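Where Does the Dust Come From?

Kids' Questions, Nidlow Library Pages
03/10/2020

You cleaned your room. Fine, somebody made you clean your room. A week later there is gray fluff on the shelf again, and you didn't put it there. So who did?

Well, you did, a little. So did your socks, your pillow, the dog, the street outside, and possibly a volcano.

What dust is made of

Dust is a mixture, like soup, except you shouldn't eat it. Any bit of stuff that gets small enough and light enough to float can join in. Your clothes drop tiny threads every time you pull them on or off. Carpets and blankets do the same. Your skin drops flakes, so small you never feel them go. You may have heard that dust is mostly skin. Grown-ups love to say this at dinner. In most homes it's only part of the mix, and a lot of the rest is dirt that walked in on somebody's shoes.

Then there are crumbs, pollen from plants, soot from candles and cars, hair, and bits of dead bugs. Sorry about the bugs.

Some dust has come a very long way. Wind picks up fine dust in the Sahara Desert, in Africa, and carries it right across the Atlantic Ocean. A few specks even fall from space. They are too small for you to spot, so please don't try to sell your dust bunnies to a museum.

Why it floats

Drop a marble and it hits the floor. Drop a speck of dust and it wanders off as if it has somewhere better to be. Both are being pulled down by gravity. The speck is so light that the air pushing back on it slows it almost to a stop, and any small breeze can carry it up again. You make a breeze when you walk past. You make a bigger one when you jump on the bed, which I'm sure you never do.

Late on a February afternoon, when the sun comes in low, you can see the specks drifting in the light. They were there all morning too. The sunbeam just gave them away.

Why it sticks

Rub a balloon on your hair and it will cling to the wall. That's static electricity, and dust can be caught by it too. Plastic things are good at holding a static charge, so they are good at collecting fluff.

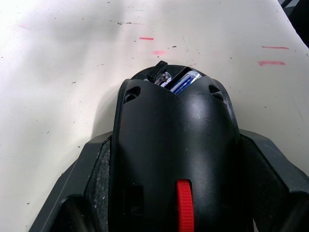
Why does dust show up more on black things than on white things?

Most house dust is pale gray, so it stands out against black and nearly disappears against white. The white shelf may have just as much on it. It's only better at keeping secrets.

What dust mites are up to

Dust mites are tiny relatives of spiders, with eight legs and no manners. They live in mattresses and rugs and eat skin flakes. They don't bite. They do leave droppings, and those make some people sneeze. Washing sheets in hot water helps, and so does letting the bed air out. This means you have a scientific reason not to make your bed right away in the morning. Use it wisely, as it only works once.

Try it yourself

Cut 2 squares of black paper and put one on a high shelf and one under your bed. Leave them alone for a week, then look at both with a magnifying glass. Threads look like little worms. Grit looks like sand, and some of it is sand. If you find something with legs, put the paper down gently and go find a grown-up who likes that sort of thing.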